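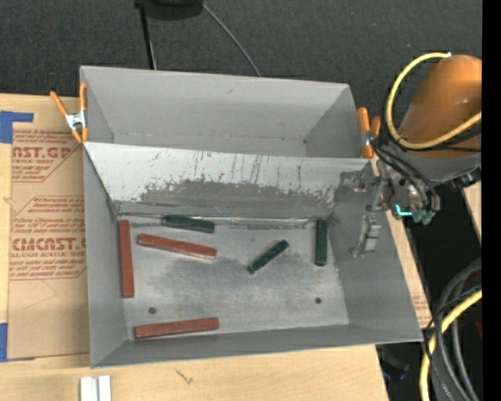
Painted blocks come back to Kagiso Visser in whatever the customer had handy. Shoe boxes, pillowcases, once a fish crate. The first thing that happens to any of them is that they go in a bin.

Visser runs the repair and sorting side of Luladness, a small toy lending library in Lavville that keeps families supplied with building blocks by the month. It owns 772 sets. In August, when the schools order for the new year, nearly all of them pass through the back room inside three weeks, and the back room is not large.

"You can tip blocks out on a table, but then you are picking them off the floor," Visser says. "A bin with sides on a slope brings them back to you."

Sheet metal is what the library settled on after trying plastic tubs and a row of wooden drawers. The tubs cracked at the corners. The drawers were handsome and held dust. A gray metal bin with a divider across it gives you two compartments, one for what still needs looking at and one for what has been passed, and it can stay on the bench all day. Spring clamps at the upper corners keep it from creeping when someone leans on it.

Metal does show its age. A divider takes the most knocks, and after a season its face is streaked with dark smudges and long scratches. Dust is a bigger nuisance than scratches. A darker powder gathers on the pale floor of a bin, and Visser wants it brushed out at the end of each shift, before the next lot of blocks goes in.

The sorting itself is slow to learn and quick to do. Reddish-orange and dark green are easy to tell apart in daylight, less so under the old tube lights at four in the afternoon. Length matters too. Grinon, the workshop that cuts most of the library's replacements, works to a slightly longer pattern than the one used in the older sets, and a child building a wall will find the odd one immediately.

Then come the edges. Visser runs a thumb along each one and puts aside anything with a splinter. Small dents are left alone. Paint worn through at the corners is touched up if the block is otherwise sound, and the touched-up ones sit overnight on a rack by the window.

Last year around 3000 blocks were set aside for repair or replacement. Most went back into use. The rest were passed on to Konstantinidis, a frame maker two doors down, who uses them as spacers when he glues up mitered corners.

For anyone sorting blocks at home, Visser's advice is short. Use a container with two sections and a flat floor you can see. Keep it shallow enough that your knuckles clear the sides. Wipe the blocks with a damp cloth and dry them straight away, and never soak them. Tape down any cardboard you lay on the table beside the bin – blue tape comes up cleanly – or it will slide off with everything on it.

The library is open for returns on weekday mornings. Sets should come back complete if possible, though Visser has stopped asking about the missing green ones.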